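Progress report: open day and handling demonstration
5 February 2022
Reading time: 3 min
Prepared by Ursina Leitner for Benedikt Aebischer, Wallner

This report covers the January open day at the Pidley workshop, paid for under the second part of the Janar grant. The demonstration used the basket task, with soft toys as the items to be handled. 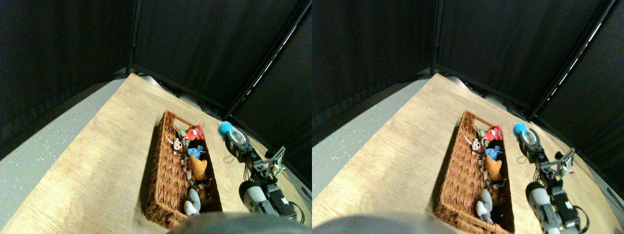
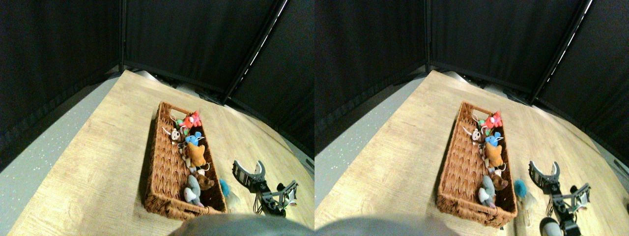
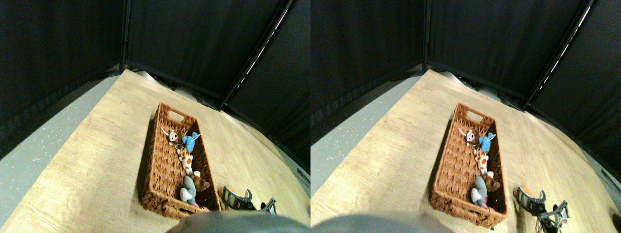
Toy basket and gripper at the demonstration table, all three views.

Does the open day change the spending plan for the rest of the grant?
The total stays the same. The open day cost 580 against the visits line, and we ask to move 607 from travel to spare parts, mainly servos and cables.

Visitors came in small groups and each group had one session at the table. Mahlet Sisay ran the sessions and Henryk Kaczorowski took questions at the door. Most questions were on how the arm decides where to grip and what it would cost to have one in a small packing room. We could answer the first. For the second we gave only the price of the parts, as we have no figures yet on labor or upkeep.

We stopped twice to restart the control software. The fault is the one listed in our last report and the fix is still being tested. Groups booked for the end of the afternoon had shorter sessions as a result, and two of them have been offered a second visit.

Soft items remain the hardest part of the work. The log now holds 2388 grip attempts, including those from the open day. Ingeborg Brunner is sorting them by type of item and will send a summary with the next report.

Grudico sent an engineer, who asked for a longer session with their own samples. We would like your agreement before we set a date.

Still open:
- software fix, to be finished before any further visits
- move of 607 between budget lines, for your approval
- reply to Grudico

Contact: Ursina Leitner, Pidley workshop | Copyright 2022 Janar | Back to top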